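Chapter 3
Before You Cut Anything: The Simulated Room
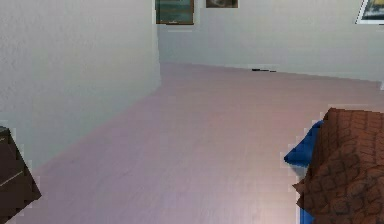 Figure 3.1. A simulated room, with open floor between the furniture and the far wall.

Most home robot projects now start on a screen. You download a room, drop a wheeled base into it, and press run. By the end of the evening the thing is steering itself between the chairs, and you are pricing motors. This chapter asks you to put the price list away for a while.

The build we follow through the rest of the book is Mallet, a small floor robot put together by Maëlys Pichon on a shared bench at the Zollside workshop. Her notes for January 30, 2019 record 300 runs in simulation and a success rate she describes as "suspiciously good." She was right to be suspicious. The first real base did not roll until April, and it got stuck on a door strip during its first trip across the shop.

Look at the floor in Figure 3.1. It is pale and smooth, and no rug breaks it up. A simulated wheel on a floor like that will usually grip exactly as well as the number you typed into the friction box. Where did you get that number? If the answer is "it was already there," you have not tested your robot. You have tested somebody's default.

Now look at the outlines of the furniture, which come out in blocky steps. A program that finds obstacles by their edges may do well on edges like these and badly on a real sofa in evening light. It may also do fine. The picture can't tell you which, and neither can another 600 runs in the same room.

Small things deserve more worry than large ones. There is a thin dark shape on the floor by the back wall that could be a cable or a stick. For a robot with low clearance the difference matters a good deal — a stick gets pushed, a cable gets wound around an axle. Decide what your machine should do when it can't tell, and write that down before you write any code.

None of this makes simulation useless. Pichon used it to catch a swapped left and right wheel, and to throw out a turning routine that would have wasted weeks. Those are mistakes in logic, and a simulator is a cheap place to find them. Mistakes about the world mostly have to be found on the world's floor.

Before you begin

You will need the Pundier base file from Chapter 2 and a tape measure. Set the room grid to 64 cells on a side. Readers using the older Drarby controller should finish the wiring check in Chapter 2 first.

3.1 Measuring a floor you own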